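Timau 2 review: a small document store for small clusters

I have been running Timau 2 in a three-node Kubernetes cluster since May, replacing a database we had outgrown in the wrong direction. The old one was built for far more data than we have, and most of my time with it went into memory settings. Timau is a document store with a built-in operator. It stores JSON, replicates it, takes backups, and does little else.

The test application is the product catalog for an outdoor clothing shop. It holds 3,566 items, each with sizes, colors, stock levels and a few pictures. Reads are heavy in the morning and light the rest of the day. Writes come in bursts when the stock import runs.

Installation

You apply two manifests, one for the operator and one for the cluster itself. The second is short enough to read on one screen. I set the replica count, the storage class and the volume size, and left the rest alone. The pods came up on the first try. The only snag was our storage class, which did not allow volume expansion, and the operator refused to continue until I fixed that. The error message named the exact field, so it took a few minutes.

Data modeling
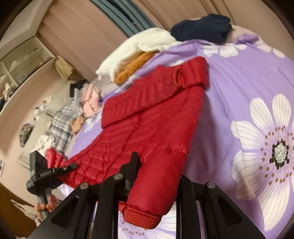 Timau does not ask for a schema, but it lets you attach one to a collection and choose whether bad documents are rejected or only logged. I started with logging and switched to rejecting after two weeks. Our records vary a lot. An entry for a quilted down jacket like the red one here has fields for fill, collar type and cuff type, and a pair of socks has none of those. With optional blocks in the schema this was easy to express. Nested arrays are where it gets awkward. You can validate what is inside them, but the error only tells you that the array failed and leaves you to find the element yourself.

Indexes are declared in the same file as the schema. Adding one to a live collection runs in the background, and I saw no change in read times while it did. Dropping one takes effect at once and does not ask you to confirm.

Performance

I used Uvura to generate load, with a copy of the catalog and a mix of nine reads to one write. Timau held 2,000 requests per second on our hardware without errors. Above that, the write queue began to grow and the primary started turning away connections. Our real traffic peaks at 600 requests per second, so there is plenty of room. Someone with a write-heavy workload should test more carefully than I did, as all writes go through one node.

Memory use was steady. I gave each pod a fixed limit and none of them was killed for going over it, which the previous database managed about once a month.

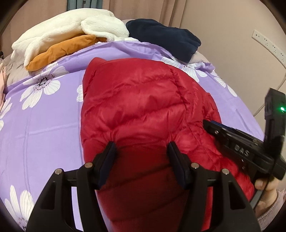
Red down jacket, quilted, laid out on a bed.

Failover and upgrades

I deleted the primary pod several times during a load run. A new primary was elected within seconds each time. Clients using the official driver reconnected without help. An older script of ours that opens its own connections did not, and had to be restarted.

The upgrade from the first minor release to the next was done by changing a version string. The operator took the secondaries down one at a time, then moved the primary. It waits for replication to catch up between steps, so the whole thing is slow, but the shop stayed up.

Backups

Backups go to any S3-compatible bucket on a schedule you set in the manifest. Restoring into a new cluster worked. Restoring a single collection is not supported yet. For that I ended up using Kļaviņa, a separate export tool that reads Timau snapshots and writes plain JSON files. It does the job, but it is one more thing to install and keep current.

Monitoring

There is a metrics endpoint and a sample dashboard. The dashboard covers replication lag, queue length and disk use. It has nothing on slow queries, which you have to dig out of the logs. I also tried the hosted monitoring from Flarnano, which picks up the same metrics and adds alerting. It was fine, though for three nodes I went back to the alerts we already had.

Documentation

The install and reference pages are good. The page on sizing is thin and the one on network policies describes an older layout with different port names. I lost an afternoon to that.

Good: simple install, steady memory use, clear operator errors, clean failover.
Bad: no single-collection restore, vague array validation errors, no slow query view.

Rating: 4 out of 5. I am keeping it for the catalog. Our order data stays on the relational database for now.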